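Jelham bedroom tasks, data collection catch-up
Wednesday, 2 p.m., upstairs meeting room
There: Vilja Kiiskinen, Noémie Arnaud, Welington Seixas, Chia-jung Kan, and me (Fergus Skinner, typing as fast as I can). Sorry for the typos, Chia-jung talks quickly!

Where we are
Welington read out the total and we're at 2,829 episodes against the 3,000 we promised Olthorpe. Big cheer for that. Most of the recent ones are the basket task in the bedroom, with the robot kneeling down by the bed and the bedside cabinet and putting things in the red basket.
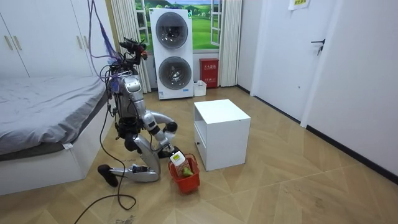 Photo: Noémie Arnaud / Jelham

Last batch
We planned 300 and kept 291. Vilja went through the other nine and they're mostly slow starts, where the operator sits there thinking before anything moves. She wants those trimmed and looked at again before we throw them out. I said I'd rather just record nine more, and we went back and forth on that for a while (too long, my fault). Vilja wins, she'll trim them by Friday.

Labels
Chia-jung isn't happy with "put item in basket" as one label for everything. A bottle has to go in upright and a piece of fruit doesn't, and she'd like the learning side to get that in the text. So we're splitting it, bottle and fruit to begin with. Noémie asked if the old episodes get relabeled too. Yes, all of them, and Welington kindly (quietly?) agreed to write the script.

Carrying the basket
This was the fun part. We watched a few head camera clips of the robot holding the basket by its handle next to the cabinet. I love these! Vilja pointed out that when the basket tips, the fingers and the handle cover up part of what's inside, so we want more variety in the tilt and in what goes in. Operators should also try coming at the cabinet from different sides.

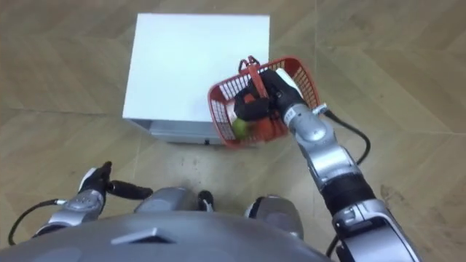 To do
Vilja: trim the nine slow starts.
Welington: relabeling script, then a test run on the Vundisik copy first, please.
Chia-jung: send round the new label wording.
Noémie: ask Leblanc about more storage, we're getting tight.
Me: new operator sheet with the tilt stuff on it, and book the room for next time.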